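### 4.2 Rules for the floor

The written rules for hand-held collection at Galtex came after the collecting had started. The first version ran to two sides of paper and dealt almost entirely with the grippers: charge them, wipe the markers, do not drop them. The floor was mentioned once, as the thing they should not be dropped on.

We revised the rules after reviewing 135 recordings made at the Prurkau site. Of these, 19 were rejected for reasons that had nothing to do with the devices or with the skill of the operator. A marker had been turned away at the moment of grasp, or a foot had come to rest where the next object was due to go. Operators, when asked, said that they had followed the rules, and they were right. The rules had not said anything about feet.

Version two therefore treats the operator, the two grippers and the patch of floor as one piece of equipment. Before each recording the operator stands still, opens both grippers fully, closes them, and checks that each marker faces up. The task is then done at an even pace. The hand with no part in a given step stays in view with its gripper open, a rule that operators find harder than it sounds, as an idle hand tends to wander off and scratch something. Figure 3 gives the box-to-tray task, with the right gripper closed on the box and the left one open.
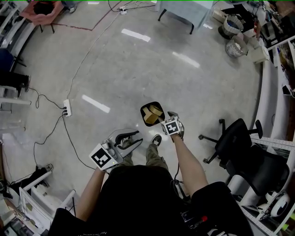 **Figure 3.** Box-to-tray task, worked from standing. Each gripper carries a square marker. A power strip and its cables lie on the floor to the left.

### 4.3 Cables, and other things that are always there

The Mahama guidance, which we took as our starting point, asks for a working area "free of trailing leads". We admire the sentence. None of the three rooms we visited met it, and one was the room in which it had been written. A rule that every session breaks soon teaches people to skip the page it is printed on, so we replaced it with one that can be kept. Leads may stay on the floor provided that the operator does not have to step over them during the task. A lead running from a gripper must pass on the outside of the forearm or hang clear of the object being moved.

Furniture gets similar treatment. Chairs on casters are to be pushed back beyond arm's reach before recording begins, and are to be checked again after any break, when they will have returned. Anyone else in the room may carry on working but should not cross the task area.

With these changes in place, Pralwood collected a further 93 recordings under version two, of which 2 were rejected. We would like to credit the wording. It is also possible that people behave better in the week after being handed a new set of rules, and a repeat count in March should help to separate the two effects.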